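Getting a Student Team Through Its First Table-Clearing Run

Notes for club mentors, second revision

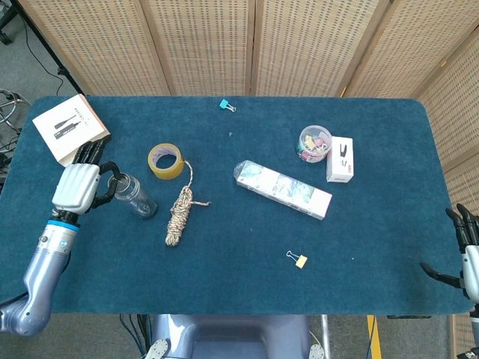
Every year a new group joins the Stenudden club convinced that the robot will be sorting a whole table by October. It won't. I have coached this task long enough to distrust any plan with the word "autonomous" in the first month, and these steps are what I hand out in its place.

You need a two-armed robot with working hands, a table covered in something with grip, a box of ordinary household and office junk, and one student who is willing to write things down. The last is the hardest to find.

Step 1. Pick the objects before you pick the software.
Students want to start with whatever package is popular. Make them choose objects first. A good set has a clear bottle laid on its side, a roll of packing tape, a bundle of rope, a couple of small binder clips, a long box and a jar with a lid. Clear plastic is hard on depth cameras, rope has no fixed shape, and a binder clip is small enough to embarrass most hands. If the team only practices on wooden cubes, all you will learn is that it can pick up wooden cubes.

Step 2. Drive it by hand.
Have a student teleoperate every pick. If a person can't get the tape off the felt with those fingers, no trained policy is going to do it either. Kevser Polat, who runs our evening group, makes each driver do the bottle with the left hand before touching anything else. I thought this was fussy. Her drivers have fewer dropped bottles than mine, so I've stopped arguing.

Step 3. Record attempts, including the ugly ones.
Last season's team logged 922 attempts and was very proud of it. Then we read the log. Only 641 had a usable label, and the rest said things like "ok" or "sort of." Agree on what counts as a success before anyone records. Ours is: lifted, moved to the bin, released, nothing else knocked off the table.

Step 4. Move things around.
Turn the box diagonally. Put the clips near the middle, then near the edge. A run that works with every object in its favorite spot tells you very little - I have seen a demo collapse over a bottle that was turned the other way.

Step 5. Test on a layout the students didn't set up.
Swap tables with another team, or let a parent do it. Expect the number to fall. We went into our first blind test quoting 94 percent and I won't print what we came out with.

About the software: we have tried Grarkix and Ciltix. Both will do for a club. Neither fixed our labels. If a sponsor offers you a third one, ask to see it pick up the rope.

Keep the log sheet next to the stop button.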